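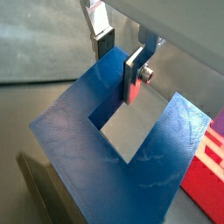

Friday mornings are the best time to visit the assembly room at Lendance. The week's orders have mostly gone out, the radio is up a bit louder than it should be, and whoever is on the training bench has time to talk. When I came through in October it was Junhao Gu, who had a coffee in one hand and a printed blue part in the other, and who wanted me to feel how tight the notch was before he said hello.

"Go on, put it on your thumb," he said. It fit my thumb badly, but I got the idea. A part like that has to meet its neighbour squarely or it won't seat at all, and for years the only thing in the building that could get it to seat was a person with good hands and a lot of patience.

Lendance makes fixtures and sorting trays for small labs and repair shops. It's a firm of 18 people in a long brick building on the Jiruscombe side of the river, with a loading door that sticks and a very good bakery across the road. Most of what it sells is put together from printed and moulded pieces that slot, hook and press into one another. There are 424 different pieces in the catalogue at the moment, and some of them get ordered a handful of times a year. That's a terrible fit for the old sort of automation, where you'd build a machine to do one thing forever. It's a lovely fit for a robot arm that can be taught something new on Monday and something else by the end of the week.

So that's what they've been doing, and I have to say it's wonderful to watch! The project is called Avero, and it began with a single arm, a walled-in patch of floor and a pile of brightly coloured practice pieces. The colours are there for the people as much as for the robot. If you're telling someone across the room that the arm has gone for the wrong thing, "it wanted the yellow one" is a lot quicker than a part number.

The practice pieces cover the moves that come up again and again in the real work: pick up by one side, turn, line up, lower, let go. A long bar behaves differently in the gripper from a chunky block, and an arch can be held by a leg or by the top, and each of those choices has consequences a few seconds later when the piece needs to go somewhere. Gu can talk about this for a very long time (he did, and I enjoyed all of it).

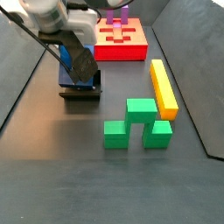
The Avero practice area, with the blue block at the gripper and the green arch and yellow bar out on the floor.

What struck me most was who does the teaching. Lendance had a quote from an outside integrator to set the whole thing up and hand it over finished, and the assemblers talked the owners out of it. They wanted to do it themselves. Eight of them now take turns at the bench, guiding the arm through a job over and over until there are enough good runs for it to learn from. The target for a new move is 100 clean ones. A fumbled run gets kept in a separate folder, and people are surprisingly fond of that folder.

"You find out what you know," Gu told me. He has been fitting parts by hand for most of his working life and had never once had to say how he did it. Then he found himself steering a gripper toward a slot and realizing that he always comes in a little crooked, touches one edge first and then straightens up. He'd been doing it in his sleep. Now he teaches it to the arm that way, and he teaches it to the new hires that way too, and he says the new hires pick it up faster than they used to.

The day itself has a different shape now. Assemblers used to spend whole shifts on one product, heads down, wrists aching by mid-afternoon. The plan at Lendance was always to give the long dull runs to the robot and keep the odd, fiddly and urgent jobs for people, and so far the split has moved slowly in that direction. Bench turns are two hours at most. After that you go back to the tables, or to packing, or you sit with the designers and argue.

The arguing is new, and it may be my favourite part. Before Avero, a drawing came down from upstairs and the floor made the best of it. Now, if the arm keeps struggling with a corner, somebody takes the piece up to the design office and asks for a bit more lead-in, and there's a stack of recorded attempts to back up the request. The tray line known as Bermúdez was reworked this way over the summer. It got a wider mouth on every slot, and the people who still build it by hand are as pleased as anyone.

It isn't all sunshine. There were worries early on about hours, and a couple of the longest-serving staff still don't care for the thing and would sooner work at the far tables, which they're free to do. The owners put in writing that time on the bench is paid at the higher setup rate and that no position would be cut during the project. What happens after the project is a question people ask at most monthly meetings. Gu asks it himself. He'd like the answer in writing too, and he thinks he'll get it.

In the meantime he wants to try the arm on clips, the little springy ones that everyone in the room hates. He showed me a drawer of them. He has already picked out which two people he wants on the bench for it, both of them quick with their fingers and short on temper, and he was heading over to ask them when I left to catch the bakery before it closed.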